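八月这期晚了,先道个歉。厨房热得待不住人,稿子是坐在冰箱旁边敲的,有错字大家将就看。

这期讲冷面包布丁。对,冷的。上期预告说讲绿豆冰糕,绿豆那个配方我还在改,糖减了以后不成型,一切就散,再给我一个月。

先说为什么是面包布丁。Skunbridge店里每天收摊都剩吐司边,以前烤成脆条,夏天没人买脆条。后来试着泡蛋奶液,烤完直接进冷藏,第二天切块,口感像很扎实的卡仕达,边上有点嚼头。上架两周,比热的那版卖得好。热的那版冬天再回来,别写信催。

配方,一盘的量,20厘米方模(别的尺寸自己换算,我算数不好):

隔夜吐司或者吐司边 300克
全脂牛奶 450毫升
淡奶油 150毫升
鸡蛋 4个,中等大小
细砂糖 65克
盐 一小撮,别省
香草精 一茶匙
柠檬皮屑 半个柠檬
黄油 抹模具用

吐司撕成拇指大小。不要切,切出来的面太平,吸得慢。新鲜吐司也行,掰开放烤箱里,120度,烘到表面发干,不用上色。

牛奶加奶油加糖加盐,小火,锅边起小泡就关。不要煮开。放到手指伸进去不烫,再倒进打散的蛋里,边倒边搅。急着倒就成蛋花汤了,我干过,不止一次。过筛一遍。柠檬皮最后放,不然全留在筛子上。

倒在吐司上,压一压,让每块都沾到。静置,至少40分钟。这步最多人跳过。跳过的结果就是下面一层水水的,上面一层干面包,然后来信说配方有问题。配方没问题。

烤:水浴,160度,50分钟左右。晃一下模具,中间像果冻那样抖就可以拿出来,冷了还会再凝。等它完全不抖再拿,冷藏以后会出小蜂窝,吃着发粗。表面上色太快就盖张锡纸。

出炉放到室温,盖好,冷藏过夜。一定过夜。四个小时也能切,切面不好看,味道也没融到一起。

切的时候刀过热水,擦干,一刀一擦。

配什么吃:我喜欢什么都不配。店里配的是酸樱桃酱,樱桃去核,加糖加一点柠檬汁,煮到汤汁能挂勺。罐头樱桃也可以,糖减一半。桃子正当季,切丁拌一点点糖和罗勒,也好。焦糖酱不推荐,太腻,冷着吃尤其腻。 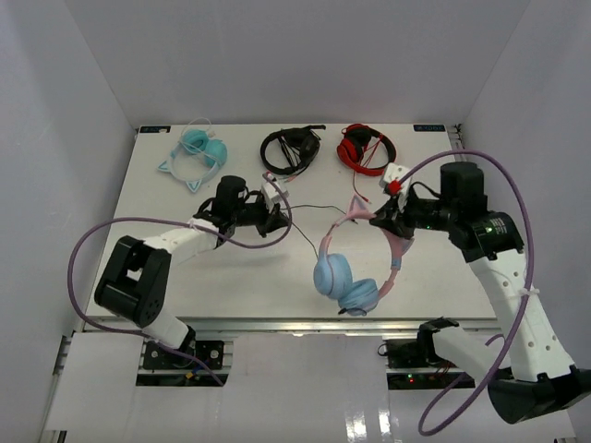
还有人问能不能冷冻。能,但是要切块以后单独包,两层保鲜膜再进密封袋。吃之前移到冷藏慢慢化,别放微波炉,一微波蛋就老了,出一滩水。冻过的口感会松一些,我个人觉得半化的时候最好吃,有点像冰淇淋蛋糕。放两个星期没问题,再久我没试过,我家放不到那个时候。

几个替换的问题一起答了:

不喝牛奶的,燕麦奶可以,选稠一点的那种,奶油换成椰浆。成品会有椰子味,柠檬皮换青柠皮比较搭。别用杏仁奶,太稀,我试了,像泡过水的面包。

不吃蛋的,这个配方真没办法,整个结构就靠蛋。等九月讲琼脂奶冻吧。

全麦吐司可以,牛奶多加30毫升。带葡萄干的吐司很好,糖减10克。咸吐司、蒜香吐司,不要。居然有人问。

牛角包也行,剩的牛角包做出来最香,但油,奶油那部分全换成牛奶就好。

下面说几件店里的事。

一、Dodilel换包装。还是原来那款奶油,味道没变,盒子改小了。店里现在卖的是700克一盒,冷藏柜最下层。开封以后尽快用完,打发之前连盆一起冰,夏天不冰盆打不起来,打起来了也撑不住。有读者说打到一半变成渣,那是过了,再倒一点没打的奶油进去,用手动打蛋器慢慢搅,多半能救回来。救不回来就接着打,打成黄油,抹面包,不浪费。

二、Fukadon的模具补货了。8寸方的和圆的都有,活底。活底做水浴记得外面包锡纸,包两层,要高过水面。上次有人没包,布丁里全是水,隔着邮件都感到悲伤。深盘那款停产了,别等。

三、Jemal的课。夏天的冰点课九月继续,内容是冷布丁、芭菲、还有半冻的水果挞。课上两人一组共用一个台子,自带围裙和一个带盖的盒子,成品可以带走,路远的带冰袋。报名在店里柜台填表,或者回这封邮件写上"冰点课"三个字就行。上一轮报了没来的,麻烦这次想好再报,材料都是按人头备的。

四、读者投票结果。问题是"夏天最想吃哪种冷甜品",一共收到2665票,比我想的多太多了,谢谢大家。第一名是芒果类的东西,不管什么形式,只要是芒果。第二名豆花。我最爱的咖啡冻排到很后面,难过,但还是会写,这个我说了算。十月写。

芒果的话下期安排一个芒果西米的改良版,西米煮完怎么不糊成一坨,其实就是水要多,煮到中间剩一个小白点就关火焖,焖完冲冷水,冲到水清。详细的下期讲。先这样剧透一点。

五、退订的问题。有几位说点了退订还在收,系统那边在查了。再收到就直接回信,我手动删。

再补几条上期花生冰砖的更正,不好意思:

花生酱写的是120克,应该是100克。120克也能做,硬一点,切的时候费劲。

"冷藏三小时"应该是"冷冻三小时"。这个错得比较严重。冷藏做出来的是花生糊,好几位来信说味道不错,拿来抹饼干了,心胸宽广。

炼乳要最后加,我写在了中间,顺序不影响成败,但是先加会粘盆底,洗起来烦。

来信里有一位问得很好,说为什么冷甜品总觉得不够甜,明明按克数来的。舌头遇冷,对甜味就迟钝,所以做冰的东西,趁热尝的时候要觉得稍微甜过头一点点才对。面包布丁是冷藏温度,不是冰的,差别没那么大,65克刚好。要是打算冻着吃,加到75克。盐也一样,冷了显淡,但盐加过头没救,慢慢加。

还有一位问香草精和香草荚差多少。这个配方里差得不多,柠檬皮已经很抢了,香草精够用。香草荚留着做奶冻,看得见籽的那种。刮完籽的壳别扔,冲一下晾干,插进糖罐里,过几周糖就香了。

吐司边的事再说一句。想要的可以到店里拿,收摊前半小时去,放在柜台右手边的纸袋里,一人一袋,不收钱,拿完就没了。不接受预留,打电话来也没用,忙的时候真接不了。拿回家当天用不完就冻上,不用化冻,直接撕开烘干就能做布丁。

做好了欢迎来信,翻车的也发来,写清楚烤箱是什么样的、模具多深、静置了多久。十封翻车信里有一大半是静置没够。真的,40分钟,定个闹钟,去洗个碗。

冰箱要满了,先写到着。下期芒果。

Skunbridge厨房通讯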